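Thread on whether two-arm bench robots can take over small chores yet. I build and tune handling cells for a living, mostly for packing benches. Notes are from January 2023 and will age.

**1/** Short version: they can do a few chores, slowly, if the chore is laid out for them. They can't walk into your kitchen and clear the counter. Most arguments I read on this site mix those two claims together.

**2/** "Chore" needs splitting up. Picking an item is one problem. Placing it where it belongs is a second. Deciding where it belongs is a third, and that one has the worst numbers in every log I keep.

**3/** Logged figures from our last block of runs on the Marsden bench: 352 attempts at "move one item from the table to its bin." Rigid items with flat sides did fine. Thin items lying flat on the table made up most of the failures.

**4/** Why thin items are bad: a parallel gripper needs room for its fingers on both sides of the part. A spoon flat on a table gives you a few millimeters of height. Come in too high and you close on air. Too low and the fingertips hit the table and the arm faults.

**5/** People solve this by sliding the spoon to the edge, or tipping it up with a fingernail. You can teach an arm the edge slide. We did. It works until something else is parked on the edge.

**6/** Clear plastic is its own category. Depth cameras read straight through it or return garbage off the rim. Our old Dandura cell reported a clear tub as a hole in the table. The fix was a strip of matte tape on each tub, and the operators peeled it off because it looked untidy.

**7/** So when a vendor shows a demo, I look at what is on the table before I look at the arm. Foam blocks tell me very little. Show me a lid, a bag, a wet sponge, and something see-through.

**8/** Speed. A person clears our test bench in 27 seconds. The arms, on a good run with no retries, take 900. That includes planning pauses, which you can trim, and slow approach moves, which I would leave alone.

**9/** Slow is acceptable for some work. If the bench has to be reset overnight and the shop is empty, fifteen minutes costs me nothing but electricity. If someone is standing there waiting for the bench, they will do it by hand, and they should.

**10/** Question I got by DM: why two arms? Lids, mostly. One arm holds the container, the other deals with the top. Also handing a part across when it sits outside one arm's reach. The price is that both arms want the middle of the table, and the planner has to keep them apart.

**11/** Zarna's planner handles this by locking the shared zone, so one arm waits while the other works. Safe, dull, and you lose a lot of the benefit. Cevoleck lets both in with a spacing rule. Faster, and it stalls more. I run the first one at work.

**12/** Cables. Every arm demo has cables and the sales page never talks about them. A loose loop over the wrist changes what the joint feels at the end of its travel. If your force readings drift depending on pose, check the cable before you retune anything.

**13/** A mixed table is a better test than a pile of identical blocks. Small capped bottles in a clear container, two plastic utensils lying at an angle, a ball-tipped stick on a thin green sheet. Each one wants a different approach, and the sheet may come up along with the stick.
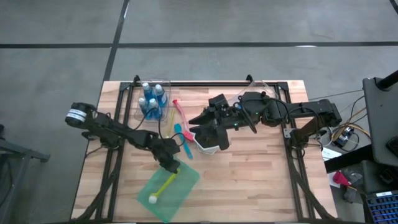 **14/** What I'd sign off on today: moving capped bottles between fixed positions, loading trays, sorting rigid parts by color, and wiping a flat surface if the cloth is clamped to a tool. All of it with someone in the building.

**15/** What I would not sign off on: laundry, loose bags, knives, glassware, anything involving a full open cup. Folding demos exist. Ask how many shirts went in and how many came out folded. Then ask who flattened them first.

**16/** Homes are harder than shops for a boring reason. In a shop I can bolt the table down, fix the lights and tell people where to put the bins. In a home all of that moves between breakfast and lunch, and the owner expects the machine to cope.

**17/** My buying rule for small shops: 3 full shifts of your own parts on your own bench before you pay. Count every time a person has to touch the machine. Count the resets too. Vendors often leave those out of the success rate.

**18/** I plan to rerun the bench test in April with new fingertips, thinner and a little softer. Same items, same layout, same scoring. I'll post the failures along with the successes, in a plain table.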